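Teaching a Small Arm to Put Pens in a Bin
Part 4 of the Nillo build

In the last part we mounted the gripper and checked that both fingers close evenly. Now we will record the first task, which is picking up pens and markers and putting them into a plastic bin. You need the arm, the wrist camera and a table with a plain surface. A white top is good for this, as dark markers stand out well on it.

First, fix the base of the arm with two clamps. I used one clamp in the beginning and the base turned a little every time the arm reached far. After 100 recordings I had to throw almost all of them away, so please do not save time on this step.

Next, open the fingers fully and move the wrist above the table. Look at the camera view on your computer. You should see both fingertips and also the bin. If the tips are missing, tilt the camera bracket down by 3 degrees and look again.
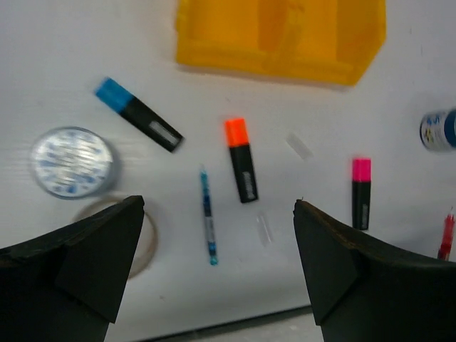
Put out the highlighters at different angles, and leave enough space between them for a finger to go down. Later you can bring them closer. I also leave other things on the table, for example a roll of masking tape, so the arm learns to work when the table is not tidy.

Now start the recording and guide the arm by hand:

1. Move above one marker and turn the wrist until the fingers are on both sides of it.
2. Go down slowly and stop 6 mm above the table.
3. Close the fingers, wait one second, and lift.
4. Move over the bin and open.

Save each try as its own file. If a marker slips out, delete the file and repeat — a bad try is harder to find afterwards. Change the positions of the markers before every new recording.

In the next part we will train on these files.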